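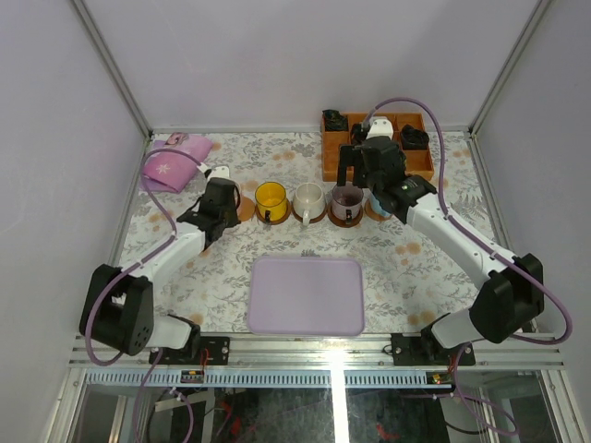 Setting the Table on a Small Budget
Speaker notes, afternoon session, Prerkby library

Slide 1. Hello and who I am

Wait for the back door to close, it bangs. Say hi, say thank you to Bernadette Baptiste for booking me and for the sandwiches.

I'm Corinne Schumacher and I have been buying secondhand tablecloths for longer than I've been married. I used to keep them all in one closet, and then the closet stopped closing. I do own 40 now, I counted them for this talk, and my husband would like you to know he had no idea.

Ask: who here has a cloth they were given and have never once put on a table? (Lots of hands, every time.)

Slide 2. Why bother with a cloth at all

I grew up with placemats. The wipeable kind, with ducks. Then I rented an apartment over the Pratero bakery with the ugliest table you ever saw, and a neighbor handed me a cloth over the railing and said keep it. I put it on that table and I ate dinner sitting down for the first time in weeks!

That's the whole reason I do this. A cloth covers the burn marks and the homework ink, and people stay longer after the plates are gone.

Slide 3. Florals, and how not to be scared of them

Most of you told Bernadette on the sign-up sheet that you wanted help with prints, so let's spend some time here.

My rule is to look at the background color first. A white or off-white background with leaves and little flowers on it will go with nearly any dishes you have. A dark background with big roses is lovely, but it's bossy and it will fight with your plates.

Small scattered prints hide stains. I can't say this enough. I have a leafy one that has been through gravy, beets and one entire glass of grape juice, and you'd have to hunt for the spot.

If your dishes have a pattern too, pick one color they share with the cloth and let that be enough. My Dal Bello plates have a thin green line on the rim. That's it, one thin green line, and it works with every leafy cloth in the closet.

(Pass the swatches around now. Get them back this time.)

Slide 4. Measuring

Measure the table. Please measure the table. Then add the drop, that's the part that hangs down, on both sides and both ends. For everyday I like a short drop so it doesn't land in anybody's lap. For a holiday go longer.

Jaqueline Barajas is in the second row and she's going to laugh because she once bought a cloth for her round table that turned out to be a shower curtain. She hemmed it. It looks terrific.

Slide 5. Where I shop

Church sales, estate sales, and the Surow flea market in July if you can stand the heat. Go early for the good linen or go late for the prices. My best one cost 2 dollars and had a safety pin and somebody's grocery list still in the fold.

Hold it up to the light before you pay — you'll see the thin places right away. A hole near the edge is fine, you can hem it out. A hole in the middle gets a bowl of lemons on it for the rest of its life.

Slide 6. Washing

Cool water first, always, before you know what the stain is. Hot water can set it.

Soak the old yellow ones overnight. Don't scrub the print, just press it. Dry them on a line if you've got one, and iron them while they're still a little damp, wrong side up.

Shih-chieh Hsiao asked me last time about starch. I use a little for napkins and none for cloths, but my mother would disagree so do what you like.

Slide 7. Storing

Roll them on a cardboard tube if you have room. If you have to fold, refold along different lines now and then or you'll get a worn crease. No plastic bags. Old pillowcases are great for this.

Slide 8. Questions

Things people usually ask: vinyl (yes, on the porch), lace (over a plain color), cats (I'm sorry, I have no answer).

Dexter Delacroix has the key for the room, and we need to be out by 4:30. Leftover swatches are free, take them home. Sign-up sheet for the napkin folding afternoon is by the coffee.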